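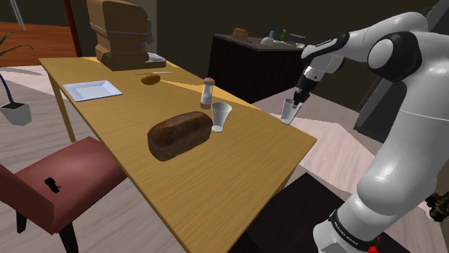
Figure 7. Bread and a drinking glass on a wooden table.

Section 2. Loading a Household Price Basket

Limeo calculates a consumer price index from a basket of goods and services. Complete this section before importing any monthly prices.

1. Sign in to Limeo and open Baskets, then New Basket.
2. Enter a basket name and select the base month. The sample data supplied with Limeo uses May.
3. Import the item list. The standard Pirkis list contains 561 items in 17 groups.
4. Assign a spending weight to each group. Weights must add up to 100 percent.
5. Select Check Weights. Groups with no weight are marked in red.
6. Select Save and Lock.

Note: Food and beverages are weighted separately from restaurant meals. Do not merge these groups – the Clusel report reads them as two lines.

Caution: Changing the base month after prices have been imported erases all index values for that basket. Export a copy first.

If the Pinheiro regional tables are in use, repeat steps 3 to 5 for each region. Regional weights are not copied from the national basket.

Section approved by Lukian Prokopenko. Last revised Thursday, June 11, 2020.

Share 7
Comments 2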